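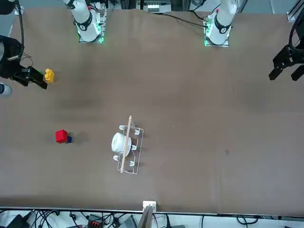 Sodton Baseball Club — Grounds and Facilities

Pre-Game Safety Checklist: Kassab Field
Preseason walk-through repeated in May, before the home series with Saslow

Marks used on this sheet
OK — no work needed
WATCH — usable, look at it again before the next home game
FIX — repair before the date or event given in the comment
CLOSED — out of use until signed off by the grounds department

Weather during the walk-through was dry and overcast. It had rained overnight and the low spots on the field still showed it. The field was empty and all gates were unlocked for the inspection. Comments carried over from the last sheet are marked "carried."

1. PLAYING SURFACE, INFIELD

1.1 Infield dirt level, no holes or ruts
WATCH. The cutout at second base is fine. There is a shallow dip where the first baseman stands to hold runners. It was filled before the Plernadell games and has come back. Fill, tamp and water it the evening before, and leave it alone the morning of the game.

1.2 Lip between dirt and grass
FIX before Saslow. Build-up behind shortstop is high enough to kick a ground ball up. The third base side is better but not good. Broom or hose the lip back toward the dirt after every practice. This has been on the sheet since the start of the season (carried).

1.3 Bases seated and anchored
OK at first and third. Second base rocks when stepped on at the left field corner. The anchor was full of dirt. It was cleaned out and the base now sits flat, but the plug was not put in after the last practice. Plugs go in every time the bases come out.

1.4 Home plate flush with the ground
OK. Front edge checked with a straightedge. Both batter's boxes have been repacked with clay.

1.5 Pitcher's mound
WATCH. Landing area has a hole on the side the right-handers use. The clay patch is holding at the edges and soft in the middle. The rubber is tight. Turn it over at the end of the season, as the front edge is getting rounded.

1.6 Mound and plate tarps
OK. One sandbag on the plate tarp has split. Replace from the shed.

2. PLAYING SURFACE, OUTFIELD

2.1 Grass height and footing
OK in left and center. Right field is wet along the fence and stays wet longer than anywhere else on the property. Footing was soft but not slick. No standing water.

2.2 Sprinkler heads
FIX. One head in right center is sitting above the grass. An outfielder going back on a ball would be looking up and would not see it. Lower it or cap it. Until this is done, put a cone on it for practice and tell the visiting coach at the plate meeting.

2.3 Warning track
WATCH. Grass is creeping in from the left field corner, so the change underfoot is hard to feel there. Edge it back to the original line. Track material is thin near the bullpen gate.

2.4 Drains and covers
OK. All covers in place and level with the ground. The one by the foul pole had a ball stuck under the grate, which was removed.

3. FENCES, PADDING AND SCREENS

3.1 Outfield fence
OK. Posts solid. The top cap is missing on a short run in left center, same place as last year (carried). The exposed wire ends were bent down and taped for now. New cap has been ordered.

3.2 Wall padding behind home plate
OK. One panel was hanging by its top fasteners only. It was refastened during the walk-through.

3.3 Backstop netting
WATCH. No holes large enough for a ball. There is fraying where the net meets the cable on the first base side, at head height for anyone standing on the concourse. Have the netting company look at it when they come for the batting cage. Do not let people hang banners from the net. There were zip ties left on it from the Plernadell weekend and they were cut off.

3.4 Bullpen fences and gates
FIX before Saslow. The latch on the right field bullpen gate does not catch unless it is lifted. During a game it will swing open onto the track. The home bullpen gate is fine. Players sit on the fence rail in right field after games. The rail is not built for that and the middle span has started to sag. Coaches have been asked to keep players off it.

3.5 Foul poles
OK. Paint is faded on the left field pole. That is an appearance item and can wait.

3.6 Portable screens (L-screen, first base screen, shag screen)
L-screen: CLOSED. The net has a tear beside the throwing opening. It was moved behind the shed and tagged. Use the spare for batting practice. A player or coach must not throw from behind the torn screen, taped or not.
First base screen: OK.
Shag screen: WATCH. Frame is bent at one foot and the screen leans back. It needs a sandbag on it when there is wind.

4. DUGOUTS

4.1 Steps and floor
OK on the home side. Visitor side has a loose rubber mat on the second step. FIX. It needs adhesive and a dry day.

4.2 Rail and rail padding
OK. Padding is split at the home plate end of the home dugout, and the foam has not come out yet. Tape it.

4.3 Bat racks and helmet shelves
OK. All screws tight on both sides. Bats are still being left on the top step during practice. They go in the rack.

4.4 Drinking water
OK. Both dugout taps ran clear. Coolers are washed in the clubhouse after each game and left open to dry with the lids off. Two lids could not be found on the visitor side.

4.5 Benches
OK. No splinters. The visitor bench was sanded and sealed in the preseason and has held up well.

5. CLUBHOUSE AND COMMON ROOMS

5.1 Exits clear and marked
OK. Equipment bags had been stacked inside the back door. They were moved. This door opens outward and has to be clear on both sides whenever the building is occupied.

5.2 Fire extinguishers
OK. Gauges in the green, tags current. The hook for the one by the laundry room has come away from the wall and the extinguisher was standing on the floor. Rehang it.

5.3 Floors
WATCH. The shower room mat slides. Players walk from the tile to the hallway in spikes, and the hallway tile is slick when wet. Spikes come off at the outside door.

5.4 Sinks, tables and dish area
OK. Cups and bottles go back on the rack once they are washed. Food left out after the Monday meal was thrown away.
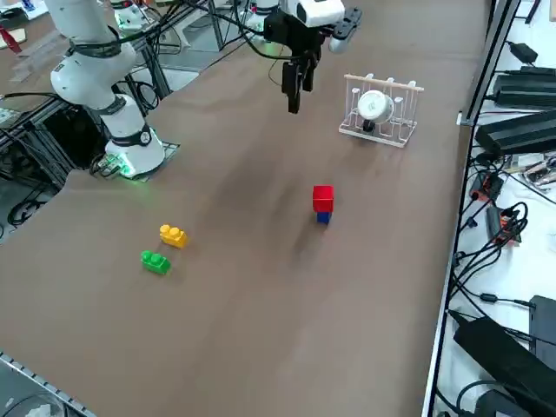 White cup on its side in the dish rack, with a red block on the table.

5.5 First aid cabinet
FIX. Cold packs were nearly gone and the large elastic wraps were out completely. Restock before the first pitch of the Saslow series. Gloves, gauze and tape are fine. The cabinet was locked and the key was where it should be, on the trainer's hook.

5.6 Defibrillator
OK. Indicator shows ready. Pads are in date. The sign pointing to it from the concourse has been turned to face the wrong way and should be turned back. The unit goes to the home dugout for every game and back to its wall case afterward — please sign it in and out.

6. SEATING AND PUBLIC AREAS

6.1 Bleachers
The main stand holds 700. All rows were walked on foot, from the top down.

Section 5: seats 161 and 163 CLOSED. The seat board under both is cracked on the lower side and moves when weight is put on it. The seat between them is on the same board and is roped off with them. Ticket table has been told not to sell any of the three. The board has to be replaced, not screwed back down. The bracket below it is sound.

Remaining sections: OK. A few end caps are missing. There is chewing gum on most of the risers, which is a cleaning item.

6.2 Handrails and aisle steps
WATCH. The handrail at the foot of the third base aisle turns slightly in its socket. The set screw was tightened and it still moves a little. Yellow edge paint is worn off the bottom steps of every aisle. Repaint when there are a couple of dry days together.

6.3 Wheelchair platform and ramp
OK. Ramp surface is rough enough to grip. The space under the ramp had trash cans in it and they were blocking the turn at the bottom. Moved to the fence.

6.4 Concession stand
OK. Propane is stored outside in the cage and the cage was locked. The extension cord running to the popcorn machine crosses the doorway. Use the outlet on the back wall instead.

6.5 Foul ball warning signs
FIX. Sign is missing at the first base entrance. The others are in place and can be read from the walkway.

6.6 Parking and emergency access
OK, with a comment. The ambulance lane down the left field line was clear at the time of inspection. During the Plernadell games it had two cars and a trailer in it by the third inning. Set the cones out when the gates are opened and keep a person there until the game starts.

7. LIGHTS, POWER AND WEATHER

7.1 Field lights
OK. All banks came on. One lamp on the right field pole takes much longer than the rest to warm up. It is on the list for the electrician.

7.2 Panel and outdoor outlets
OK. Panel locked. The outlet cover behind the scoreboard is cracked and was taped shut. Do not use that outlet until there is a new cover on it.

7.3 Lightning plan posted
OK in both dugouts and the press box. The copy in the concession stand is out of date and still lists the old shelter. Replace it.

7.4 Public address system
WATCH. Works everywhere but the right field bleacher end, where it cuts in and out. If the field has to be cleared for weather, send someone down there on foot.

ITEMS TO FINISH BEFORE THE SASLOW SERIES
Infield lip behind shortstop
Sprinkler head in right center
Latch on the right field bullpen gate
Mat on the visitor dugout steps
Cold packs and wraps
Foul ball sign, first base entrance

The closed seats and the L-screen stay closed until the parts come in. Anyone who finds a tag missing from either one should put a new one on and tell the grounds department the same day. Blank tags are in the top drawer of the shed bench.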